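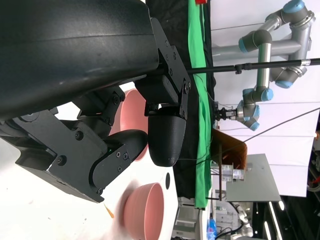

Pink bowls on a white table.

Varna Table Top, White
Item 1450 — sold by Gusero

The Varna is a plain white top for kitchens, craft rooms and shared work areas. It comes without legs. It fits the Pimon trestle and the Pimon fixed frame, both sold separately.

Mounting screws are in the box. Pilot holes are already drilled for Pimon frames. For any other frame, mark and drill your own, and go no deeper than 20 mm.

Overhang: up to 30 cm past the frame on the long sides. Do not sit on the overhang.

Care
Wipe with a damp cloth and mild soap. Dry after cleaning. Scouring powder will dull the finish, and so will steel wool. Use a trivet under hot pans.
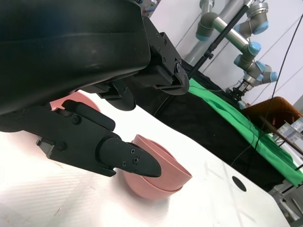 White tabletop.

Delivery and returns
Tops ship flat from our Pretorius warehouse. Two people are needed to carry one upstairs. Check the corners before you sign — we can't accept corner damage claims later. Unused tops can be returned within 30 days in the original carton.

Also available: edge repair pen, felt pads, cable clip set.

Page updated June 4, 2025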